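Keeping a Wooden Table Happy

I love a wooden table. I've had mine for 7 years, it has put up with homework, pie crust and one very bad candle, and it still makes me smile when the morning sun hits it. Most of what keeps it that way takes five minutes!

Start with plain dusting. A soft cotton cloth, barely damp, along the grain, then a dry one straight behind it. Old T-shirts are wonderful for this (cut off the seams first, they scratch).
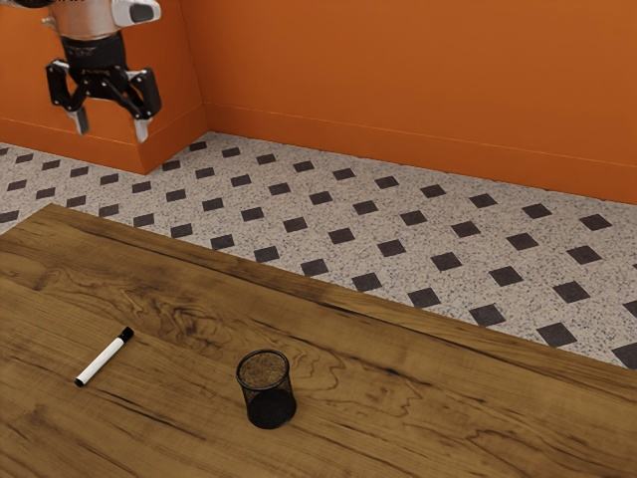

Jayanthi Thevar writes that she adds one drop of dish soap to a quart of warm water for sticky spots, and that it has never dulled her finish. She wrings the cloth until her hands hurt.

I tried her mix on a patch of jam and I'm a convert. Just go over it again with clean water.

White rings from mugs look scary, but they're usually only in the finish. Lay a dry cotton dish towel over the ring and press with a warm iron, no steam, for a few seconds at a time – lift, look, repeat. Test it underneath the table first, please.

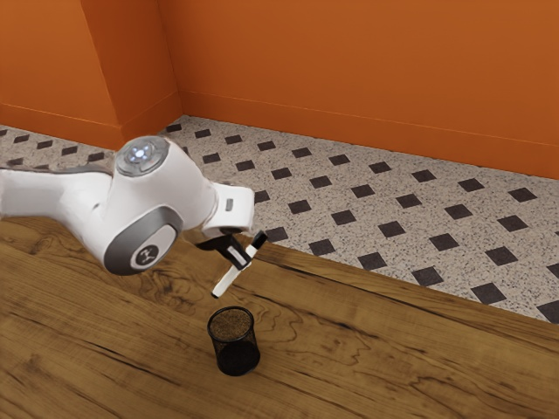
If a faint ghost of the ring is left, a dab of paste wax rubbed in with your fingertip often hides it.

Ink is trickier. Blot, never rub. A little rubbing alcohol on a cotton swab can lift a fresh ballpoint line, though it can take shellac with it, so go tiny and go slow. Marker on a sealed top sometimes comes up with white toothpaste (the plain kind, not the gel).

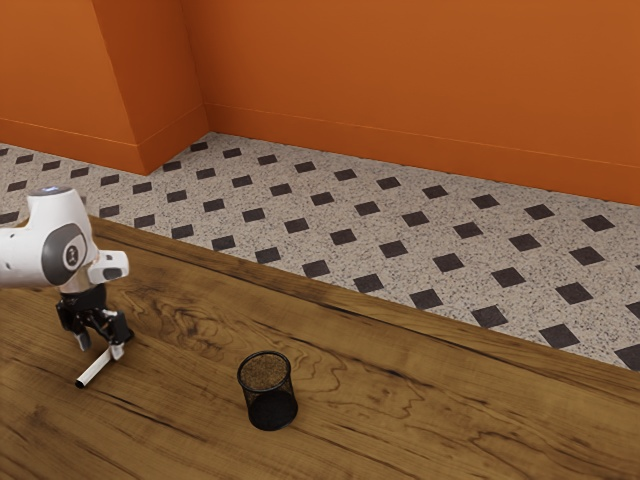
Rinse the toothpaste off well and buff until it squeaks.

Now for small scratches, my favorite! Rub a shelled walnut over the scratch, wait ten minutes, and polish. It works best on medium and darker wood, and it's so satisfying. 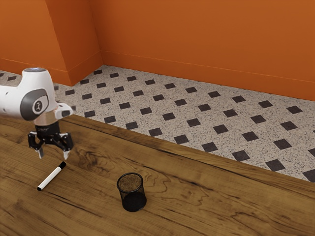 For deeper ones I use a wax filler stick one shade darker than the wood, scraped level with an old library card. Mine gets a full coat of wax every December, before the relatives come, with the windows cracked open and the radio on.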